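How Does a Robot Pick the Right Fingers?

Hi, I'm Loan Lưu, and my job is testing robot hands. We call them grippers. Most of mine have just two fingers and no thumb, which sounds like a terrible hand until you see what it can do!

Try this at home. Hold a plastic cup using only your two pointer fingers. Squeeze too softly and it slides. Squeeze too hard and the cup bends, or shoots off across the kitchen (sorry, parents). Robots have that very same problem, and they don't have skin to feel the cup slipping.

So this June I compared two pairs of fingers. The first pair, which we named Furnis, is smooth. The second pair is called Levmont, and it's covered in tiny dots, kind of like the bottoms of slipper socks. Each pair got 82 tries at lifting kitchen things.
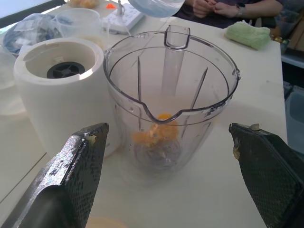

Smooth fingers did fine with boxes. Boxes are easy, they have nice flat sides! Round things were a lot harder, because a flat finger only touches a thin strip of a curve. Levmont held on to round things much better, and I didn't have to turn the squeeze up so high. The bad news is that crumbs love those dots. I keep an old toothbrush in my desk just for cleaning them.

Then there's the camera. Ours rides on the robot's wrist, so it looks down past the fingers, a bit like you looking at your own hands while you tie a shoe. I also tried one up on a pole, but the arm kept getting in the way.

Next I want to test softer fingers, the squishy kind. My guess is they'll be great with peaches and awful with spoons. What's your guess?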